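Workshop notebook, Vinov student project
June 11, 2021
Fustadia hall, bin-handling and window tasks

Read the group's progress note before coming in. It claims 112 successful moves and a system "ready for the Haslinger cup". I would like to know what they were calling successful. The log has a tick for every run where the gripper closed and the Binard controller didn't throw a fault. Closing on thin air gets a tick too. I went through the first page with two of the students and we agreed on 31 where a bin was recorded at both ends of the move. The others may be fine, but there is no way to tell from what was written down.

Window task first, as it worries me more. The plan is to bring the gripper up to the dark glass on the side of the vehicle and stop short of it. They want the vision to find the glass by itself. It is black and glossy, it has half the ceiling in it, and down by the gripper it has a faint second gripper in it. I asked which of the two the software is measuring to and got three different answers.
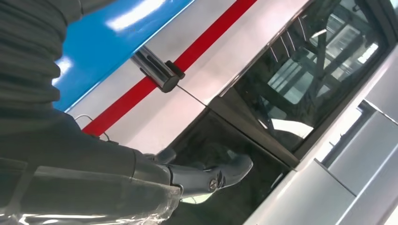
Colin Peverell
Workshop supervisor, student robotics

Plastic film on the lower part of the arm: it bunches up round the joints. The students say it makes no difference. Maybe so, but the joint torque readings are what they use to detect contact, and I'd want one set of runs with it and one without before I believe the threshold. Same goes for the thin white cable under the housing. Find out how much slack it has at full turn and write the answer here, please, on paper.

The stop distance is set to 400 mm in the config and they have been telling visitors it is "a few centimetres". One of those is wrong. Nobody is to change the config until we've put a tape measure on it.

Bin task after that. The rule is simple enough: take a bin from the lower shelf, put it down inside the yellow square, let go, back off. I still think the bottom of that shelf unit is a poor place to start. The top shelf hangs over the stacks, so the arm has to come in low and flat, and the only easy bins are the ones in the stack that sticks out. I suspect most of the good runs came from that stack. The log doesn't say which stack was used, so I can't check.

Also the top white bin there has something black in it. If we're comparing grip force between runs, a bin with contents and an empty bin are two separate tests and should be logged as such.
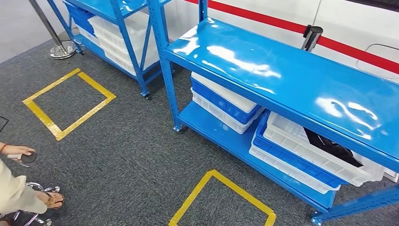

To do before anyone says "ready" again

Log sheet: add columns for stack, bin colour, empty or not, and whether it ended up inside the tape. Tick only for the last one.

Repeat the bin task with the stacks pushed right back under the shelf. 4 clean runs in a row and I'll stop complaining about it.

Film on / film off comparison, same pose, same speed.

Window task: try it with matt card taped over the glass. If the distance suddenly comes good we have learned that the reflections are the problem, and the cup organisers won't be handing out card in October.

Ask Binard whether the fault log can be exported with times. Their manual says yes. The menu has no such item that I can find.

Somebody has ticked "calibration" on the old sheet with no initials. Treating it as not done.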